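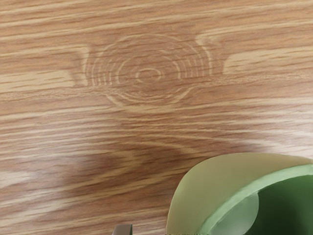 3 min read

Stop a Wood Texture From Fooling Your Segmenter

Updated 30 June 2022

Our wrist view in the Amero simulator uses an oak-style tabletop with a big knot in it. With the default settings, Zustis returned two masks: one for the green cup or bowl in the corner, and one for the knot. The planner then tried to grasp the knot. These steps fix that.

1. Save the depth buffer along with the color image. Both must come from the same simulation step.

2. Fit a plane to the depth points. Printed grain has no height, so the knot and the dark shadow should land on the plane.

3. Drop any mask whose points all sit within 2 mm of the plane. In config.yaml, set min_height to 2.

4. Turn on border_check. The green object runs out of view at the bottom right, so its center can't be trusted yet. The planner should move the camera before it picks a grasp.

5. Mask out the gripper. Only a sliver of one fingertip shows at the bottom edge, left of center, but it is above the plane and will pass step 3. Project the finger mesh into the image and grow the result by 3 pixels.

Run the test again with seed 489. You should get one mask – the green one – with the border flag set. If the knot is still there, check that depth is in millimeters.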